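Packaging and Small Goods, Unit 4: portion packs

These notes go with the Wednesday lecture. Please read them before the seminar, as Filippos Sarantis will start directly with the exercises.

Last time we spoke about the large box and the shelf. Now we come to the small pack, which holds one portion and is often sold together with many others. For the maker it costs more per gram -- there is more film, more sealing and more printing for the same amount of food. For the buyer it is easy to share, and what is not opened stays closed.

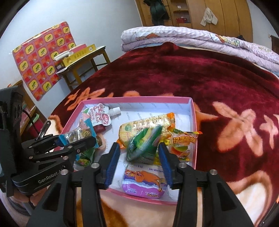
The seal is the weak point of every small pack. A wide seal is safer but takes space from the printing. In the Florna case (see the reader) the firm made its seal narrower to save film, and in one test of 1,004 packs it found 40 with a leak. You should be able to say if this saving was a good decision, and for whom.

Mixed gift boxes make a special problem. The packs inside come from different makers and have different dates, and the box as a whole must follow the earliest one. Students forget this every year in the examination.

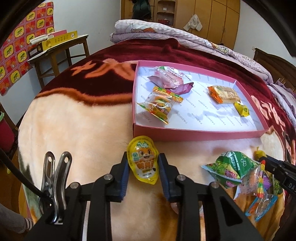 Reading and tasks

Read the chapter by Gulyás on film and foil, without the appendix. Then compare 2 small packs which you have at home: where do they open, and can you open them without scissors? Write half a page. Fotis Petridis collects the papers at the door -- late ones go in his box on the ground floor.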